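Magazine > Household > Laundry

News Features Household Archive Subscribe

The Door and the Basket

2022-12-28 | 112 shares | 3 comments

Readers of this magazine write to us more often on laundry than on any other household matter. In June the Flidasgate Household Institute began a review of how clothes travel from the bedroom to the drum, and its findings have now been published. Almost 30 homes in the Beaulieu district took part.

The review gives much of its space to the basket. Wicker remains popular, being light and pleasant to handle, but the Institute advises that any woven basket be checked for broken strands, which may catch on knitwear. Dark and brightly coloured garments should be kept apart until it is known that the dye is fast.

The door receives equal attention. "Most households clean what they can see from the front," said Khurram Lashari, who led the review. "The inner side of the glass is often forgotten." He recommends wiping the glass and the rubber seal after the last wash of the day, using a soft damp cloth, and leaving the door ajar overnight. Powder should not be allowed to build up near the hinge.

The full review may be consulted at the Institute's reading room. A second part, on drying indoors, is in preparation.
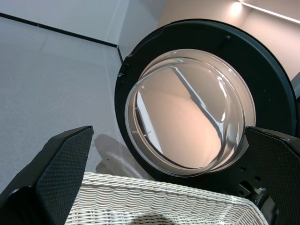
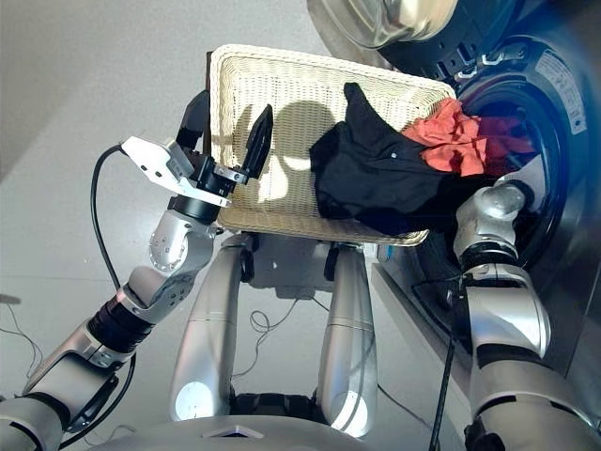

Laundry day: the open glass door of a front-loading machine (first picture) and a cream woven basket with black and red-orange garments (second picture).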